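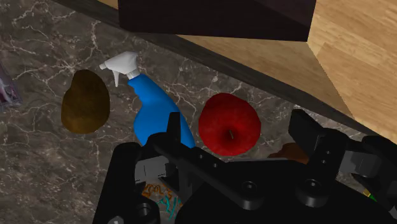
The kitchen that Trinh Cao knows best has never had a kettle boil in it. It lives on a computer in a second-floor office in Tuvgate, and for most of last November she spent her working day there, watching a robot gripper close on things it ought to have left alone.

The project is called Basura, and it began with modest hopes. Morkholm, the small firm where Cao looks after testing, wanted software that could clear a kitchen worktop after a meal: food to one side, bottles and sprays to another, rubbish in the bin. Before any of it was let near a real arm, it had to pass in simulation, with potatoes and apples and cleaning bottles strewn over a pretend marble counter, and for a long while it passed rather beautifully. The team had run 2095 trials and were, by Cao's own account, getting a bit pleased with themselves.

Then she sat down one evening with a cup of tea and began watching the recordings through, which she does now and again in the way other people leaf through old magazines. In one of them the gripper was sent to fetch an apple. It came down nicely, closed, lifted, and carried the apple off to the food tray, and the score sheet gave it full marks. But on the way down one finger had come to rest on the trigger of a spray bottle lying alongside, and as the hand closed it pressed the trigger in.

"I remember saying 'oh dear' out loud, to an empty office," she told me. "In the simulator nothing comes out of the bottle, you see. The computer had no idea that anything had happened. But I could imagine it perfectly well, bleach all over somebody's fruit."

She went back through the lot, which took her the better part of a fortnight, and found 28 more. In 4 of them the gripper had leaned on the bottle for so long that a real one might well have been emptied. The scoring only ever asked whether the right object had reached the right place, and no one had thought to ask what else had been touched along the way. Cao, who wrote a good part of that scoring herself, is quite frank about whose mistake it was.

The planned move to the real arm, which the team call Giáp, was put off while they sorted it out. Any contact with a bottle now ends the trial as a failure, and the gripper must keep 15 millimetres clear of a trigger or go round by another way. The success rate dropped like a stone, and there was some grumbling over lunch. It has been creeping back since, though the crowded counters still give trouble, particularly when fruit has rolled up close to a bottle.

Giáp had its first proper go in the spring, with the spray bottles filled with plain water and a sheet of blue paper laid under everything to show up drips. Cao still has the paper, folded in her desk drawer. There is one small splash on it, near the corner, and she is still trying to find out which bottle it came from.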